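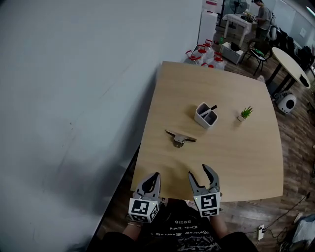

Grustis Creek Bank Restoration: Interim Report to the Ninh Fund

Reports > Funded Work > Creeks and Wetlands > Grustis Creek

Prepared by Trinity Crenshaw, project lead
For Saimi Manninen, program officer

Share (5)

Summary of the period

This report covers work on Grustis Creek between the Killalbridge road crossing and the Skomville town line, from the end of the summer through February. Planting on the upper reach is finished. The culvert at the farm lane is designed and permitted but has not been installed. The lower reach is behind schedule because of an access question that is described below. Spending is under the approved budget, mostly on account of the culvert money that has not gone out yet.

We are asking for one change to the work plan, which is to move the culvert installation into the coming low-water season. No additional funds are requested.

Background

Readers who know the project can skip this section. It is kept for the board members who joined after the award was made.

Grustis Creek drains pasture and hay ground above Killalbridge and then runs through the back lots of Skomville. Most of the trees along the upper reach were taken out long ago so that hay could be cut to the edge of the water. The banks are silty and steep, and they slump after every hard rain. Soil from those slumps settles in the flat stretch above Skomville, where the town has had to dig out the channel more than once. The water also gets warm in summer with nothing shading it.

The award pays for replanting the banks, fencing cattle out where there are cattle, replacing one undersized culvert, and monitoring for the life of the grant.

Landowner agreements

Five landowners have signed agreements on the upper reach. That is everyone on that reach. The agreements set the planted strip at 20 feet from the top of the bank on both sides, and each owner keeps a mowed path to the water at a place of their choosing. Two owners wanted a wider path than the template allowed, and we agreed to it after checking with your office in the fall.

On the lower reach the agreements are not complete. The parcel behind the old feed store was sold during the period. The previous owner had signed, but the agreement was never recorded with the deed and the new owner is not bound by it. We have met with the new owner, who is not opposed to the planting but wants to have the property line surveyed before agreeing to a strip. That is a reasonable request. The surveyor is booked well into spring. Since that parcel is also our only practical way in with equipment, the parcels on either side of it are waiting too.

We have changed our procedure so that any new agreement is recorded at the county office in the same week it is signed. The recording fees come out of the administrative line and are small.

Site preparation

Preparation on the upper reach was done in the fall, before the ground got soft. The main job was cutting and pulling multiflora rose and bush honeysuckle. The rose was worse than the original survey said, especially on the outside of the big bend, where it had grown over an old fence. The crew had to take the fence out in pieces along with the rose. This took most of a week that had not been planned for and the extra labor is shown in the contractor line.

We did not spray within the strip. Stumps were painted by hand on dry days. There has been some resprouting and it will need another pass in early summer.

Where the bank was nearly vertical it was graded back to a gentler slope and covered with coir matting before seeding. One section of matting came loose in the December high water. It was restaked with longer stakes and closer spacing and has stayed put through the high water since then. We will use the longer stakes everywhere on the lower reach.

Planting

Nearly 4,000 stems have gone in on the upper reach. Most are live stakes of silky willow, sandbar willow and red-osier dogwood, set low on the bank. Above those are bare-root trees, mainly sycamore, river birch, swamp white oak and silver maple. The nursery was short on swamp white oak and filled part of the order with bur oak. We accepted the substitution for the drier ground at the top of the bank.

Tree tubes were put on all the oaks and on the sycamores nearest the woods, where deer pressure is heavy. We chose vented tubes this time. The solid ones used on our earlier project on the other side of Killalbridge got too hot and held water at the base, and we lost a good part of that planting.

Live stakes were cut from a stand on the north edge of Skomville, with permission from the town. They were soaked in the creek and planted soon after cutting. It is too early to report survival. Buds looked sound on the stakes that were checked in February, but willow stakes will often leaf out on stored energy and then die in the first dry spell, so the number that matters is the one we will have at the end of summer.

Fencing

Two of the upper parcels have cattle. Both have been fenced with high-tensile electric on the creek side. One farm already had a usable water line and needed only a trough and a gravel pad. The other needed a new line from the barn, and that trench crossed a drain tile that was not on any map. The tile was cut and then repaired the same day with a sleeve. The owner has asked us to check the outlet after the next big rain to make sure it is flowing, and we will do that.

The cattle have used both troughs without trouble. One floodgate has filled with brush twice. The farmer cleared it both times. We think it is hung too low and will rehang it when the water is down.

Culvert at the farm lane

The existing pipe is too small, perched at the downstream end, and rusted through along the bottom. The replacement is an open-bottom arch that spans the full channel. The design is complete, the state permit is in hand, and the county has signed off on the lane closure.

Installation was planned for the fall. The supplier moved the delivery date back twice, and by the time the arch could have been on site the creek was too high to divert safely. We made the decision to hold off. Working in high water would have meant a larger pump, more sediment going downstream, and the risk of leaving the farm without its lane over the winter.

The arch is now in the supplier's yard with our name on it, and the price is locked under the original quote. We propose to install it in late summer. The lane should be closed for only a few days, and the farm has asked that those days not fall during second or third cutting. We will set the dates with them once the hay is further along.

Monitoring

Water temperature loggers are in place at the Killalbridge crossing, at the big bend, and just above Skomville. The logger at the bend was buried in gravel after the December storm and was found again with a metal detector. Its data were intact but the readings from the period when it was buried should not be used, and they are flagged in the file we sent.

Turbidity samples are taken by hand after rain. We have good coverage for the fall and poor coverage for the early winter, when two storms came through at night and the lane was iced over by morning. We are looking at a simple staged sampler that fills on its own as the creek rises. It would fit within the existing equipment line.

Bank pins were set before grading and have been measured once. Photo points are marked with steel posts on the field side so that mowers can see them.

Contact with residents

An open meeting was held in Skomville on a Tuesday evening at the firehouse. People mainly wanted to know whether trees along the creek would make flooding worse for the back lots. We explained the modeling, which shows no rise at the houses, and left copies of the map. A few residents asked about mosquitoes in the tubes and about who will pick up the tubes when the trees outgrow them. Removal of the tubes is in the work plan for the last year of the grant, and we said so.

One resident on the east side brought pictures of the creek from before the trees were cut. We have asked to borrow them to make scans.

Budget notes

The full ledger is attached separately. Points to note:

Plant materials came in slightly under the estimate, mainly because the stakes were cut locally.

Contractor labor is over the estimate because of the rose and the old fence. The savings on plant materials cover most of the difference, and the rest can be taken from contingency.

The culvert line is unspent apart from design and permit fees. We would like to carry the balance forward.

Mileage is under the estimate.

Work for the next period

Finish the survey and the agreement on the feed store parcel, and record it.

Second pass on rose and honeysuckle resprouts.

Rehang the floodgate and check the tile outlet.

Mow between the tree rows once before midsummer, with care around the tubes.

Install the culvert arch at low water.

Count survival on the upper reach at the end of summer and order replacements for fall.

Prepare the lower reach if access is settled in time. If it is not settled by the end of summer, preparation will move to the following fall, and we will write to you with a revised schedule.

Please let us know whether the change to the culvert dates needs a formal amendment or can be handled by letter. The contractor would like to have an answer before setting the summer crew schedule.

Comments (0)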